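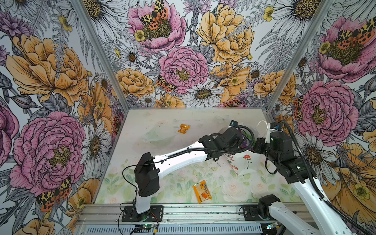
The right arm quit on me, and it was my own dumb fault

May 19, 2023

So I've been teaching the two arms to pack a gift bag. You know the kind, a white paper bag with twisted paper handles and a flower on the front, the sort of thing you hand somebody at a birthday. Snacks in, snacks out, snacks in again. I picked it because it sounded easy and because I like having snacks in the shop, and for the first couple of weeks it really was pretty easy! Then the right arm started letting go of things.

It wasn't dramatic at first. The gripper would close, the arm would lift, and somewhere on the way up the fingers would just go soft. A second later they'd be back like nothing happened. I lost a packet or two that way and blamed the packets (they're slippery, they're puffy, they slide around on that tabletop). I even wrote to Drita Mladenović, who built the same setup before I did and who has bailed me out more times than I'd like to admit, and told her I thought my finger pads were worn. She wrote back one line: "Does it happen with the fingers empty?"

I hadn't tried it with the fingers empty.

It did happen with the fingers empty. Not often, but it did. I ran open and close cycles on the bench with no bag and no snacks, 574 of them before I got bored, and got 8 dropouts. Every one was the right arm. The left one never so much as hiccuped. So it wasn't the pads, which I had already ordered new ones of, naturally.

The trouble with a paper bag is how close you have to get to it. One arm usually has to hold the bag still or pull the side open while the other one reaches in, and that puts both wrists in practically the same spot, with two cameras and two sets of cables all trying to share it. I'd watched that a thousand times and thought it was kind of cute. I never really looked at what the hoses were doing while it went on.

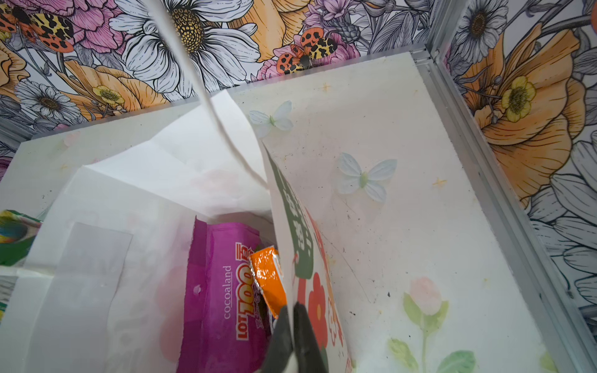

What I should have been doing was watching the wrist from the side, slowly, with my reading glasses on. When I finally did, I could see that every time the right arm rolled its wrist to get around the lip of the bag, the ribbed hose pulled tight at the bracket. There was a zip tie there. I put that zip tie there. I'd cinched it down hard back when I moved the camera, and it left the cable inside no slack at all for the last bit of the roll.

Then came the bad day. I was running a long batch, set for 2000 moves, and I'd gone to make a sandwich. (Yes, I know. I'll get to that.) I came back and the right arm was hanging limp across the bag, which was squashed flat, and the left arm was still working away, trying to push a packet through its buddy's elbow. The log said move 1334. The left motors were hot enough that I pulled my hand back. I hit the switch, and the left arm flopped too, because that's what these do with the power off, and it came down on the edge of the table with a smack I did not enjoy one bit.

Nothing snapped, which is luck and not much else. A finger of mine could easily have been under there. It's a small arm and it wouldn't have taken anything off, but it would've hurt, and the whole thing got me thinking about how I'd wired this up. Each arm had its own controller board and neither one had any idea how the other was doing. If one died, the other just kept on with its half of the dance!

The cable itself was a Malluvel one, the thin kind, and I want to be fair to it. There was a break in one wire right where the zip tie bit down. You can't blame a cable for that. I got a replacement from the counter at Carrasco, over in Clultstead, where the guy looked at the old one, looked at me, and said "zip tie?" Apparently I'm not the first.

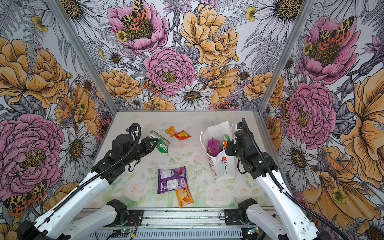

I've made a few changes and I'm pretty happy with them. The tie at the wrist is gone and there's a loose hook-and-loop wrap instead, with a nice fat loop of slack. Before I closed it up I rolled the wrist by hand to both ends of its travel and checked that nothing went tight anywhere.

The bigger change is in the software. I use Clellimus to run the pair, and it turns out there's had a setting in there all along to halt both arms if either one stops answering. Mine was off. I'd switched it off myself in the first week when it kept tripping on me, and then I forgot all about it. It's back on. I also lowered the current limit on the shoulders, so now if one arm runs into the other it gives up pretty quickly and sulks.

And when I cut power I park them first, low, with the elbows folded, so there isn't far to fall. If I can't park them I at least get a hand under the forearm before I reach for the switch. Drita keeps a chunk of foam on the front rail of hers for the same reason and I'll probably copy that too.

No more sandwiches during a batch, either. If I leave the room, it gets paused.

I reran the empty cycles last night with the new cable and got no dropouts, which doesn't prove a whole lot but I slept better. I still have the new finger pads in a drawer if anybody wants them. The squashed bag went in the recycling and I ate most of what was in it.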